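Toltus says its new carton folds in seconds. Packers would like to see that

A flat-packed shipping carton that promises to do away with "fiddly flaps" goes on sale to small shippers in July. The claim is a large one for what is, when you open the bundle, a brown corrugated box.

Toltus, which supplies packaging to mail-order shops and craft sellers, calls the carton the Zelska. It comes flat. You square it up, fold in the bottom, load it and close the top. Anyone who has mailed a parcel in the past fifty years will know the routine. The company says the difference is in the creases, which are pressed deeper than on its older Gourlay box, so that the flaps go where they are sent and stay there.

The sales sheet uses the word "effortless" nine times. It does not say how long an ordinary person takes to put one together, how many were timed, or whether the people doing the timing had ever folded a box before. Asked for those figures, the company sent a second copy of the sales sheet.

Toltus is also keen to talk about how plain the carton is. There is no pattern on the outside and no slogan, and the company presents this as a choice made for sellers who want to add their own label. It may be. Plain board is also the cheapest board to make, and buyers may wonder why the Zelska costs more than the Gourlay when it has less printed on it.

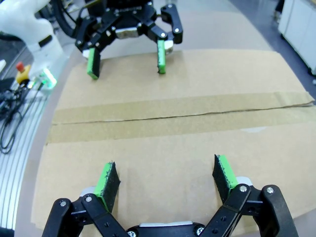
What the crease is supposed to fix

The complaint behind the new design is a real one. Stiff corrugated board has a memory, and a flap folded outward tends to creep back toward the middle while you are trying to get something past it. Small sellers who pack at a kitchen table with one hand on the phone know the result. The flap comes back, the tissue paper snags, and the thing being packed goes in crooked.

A deep crease ought to help. The trouble is that a deep crease is also a weaker one, and a box that opens out nicely on the table still has to get through a sorting center. Toltus says the Zelska is "as strong as it needs to be." That sentence could be printed on an egg carton.

Shops that took early bundles gave mixed reports. One that mails candles said the side flaps folded out well but the front one was slow to settle. Another, which sends out secondhand books, liked the box and disliked the price. A third had put the bundle on a shelf and gone on using up its old stock, and that may be the most common answer of all.

None of them had reached the point of having parcels come back damaged, so on strength there is little to go on either way. Two months of light use in mild weather is a poor test. Cardboard behaves one way in a dry back room and another on a porch in the rain.

The case for opening it all the way

The instructions ask for the top to be folded right back before anything goes in. For once the advice is sound, whoever's box you are using. A flap bent outward past the edge is out of the way of your wrists, and you can see into the far corners, where small items like to slide and rattle. Pushing each flap down firmly before loading takes a moment and costs nothing. It works on the Gourlay too, and on the box your last toaster came in.

That is awkward for Toltus. A good part of what it is selling as a feature of the carton looks like a feature of the instructions. A seller who spends an extra moment at the start working every crease by hand could well get most of the benefit from whatever is already stacked in the garage.

The order of the top flaps gets a paragraph of its own on the sheet. Sides out first, then front, then back, it says, as though the box might object to any other way. No reason is given. Readers with a box nearby can try it in reverse.

With the left flap out to one side and the right one angled away, the opening is clear enough to reach into, even with the back flap still standing up. 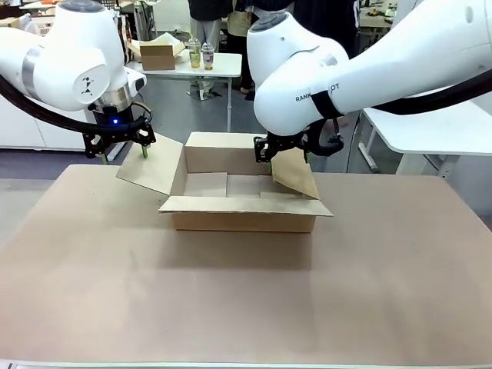
Tape still required

Those hoping for a box that closes itself will be let down. The Zelska has no lock tab and no glue strip, and the top is sealed with tape in the usual way. Toltus recommends its own Prodska tape, sold separately, and says the two were "developed together." Pressed on what that means, the company said the tape sticks to the box.

So does other tape. The early users had gone with whatever was in the drawer, and not one of them reported a problem. If there is an advantage to the matched pair it has yet to show itself, and a roll of Prodska is not cheap.

The seam along the bottom is worth more of a buyer's attention. Weight sits there, and a single strip down the middle is thin protection for books, jars or anything made of metal. Two strips, run well up the end walls, would be the cautious choice. The sales sheet shows one.

Who it might suit

A shop that packs dozens of parcels a day may find that flaps which stay put are worth paying for, provided the saving in time is as large as Toltus suggests. A shop that packs a handful a week almost certainly will not. For that second group the minimum order is the larger obstacle. The carton is sold by the bundle, in two sizes, and the bundles cannot be mixed. A seller who needs a few of each must find room for a great many of both, and flat cardboard takes up more of a spare bedroom than people expect.

The smaller size is meant for mugs, soap and similar goods. The larger is described as suitable for "most things," with the inside measurements given in small type on the back. Buyers should check those against what they ship. An item that only just fits leaves no room for padding, and the crease will not make up for that.

Toltus says a returns policy will be announced before the sale date. At the time of writing it had not been, and the order page already takes payment. Sellers who are curious could do worse than wait for it, then ask for a single sample of each size, load it with something heavy and leave it on the floor overnight with another box on top.

The company said samples were "under review." The Gourlay stays on sale at its present price until stocks run out.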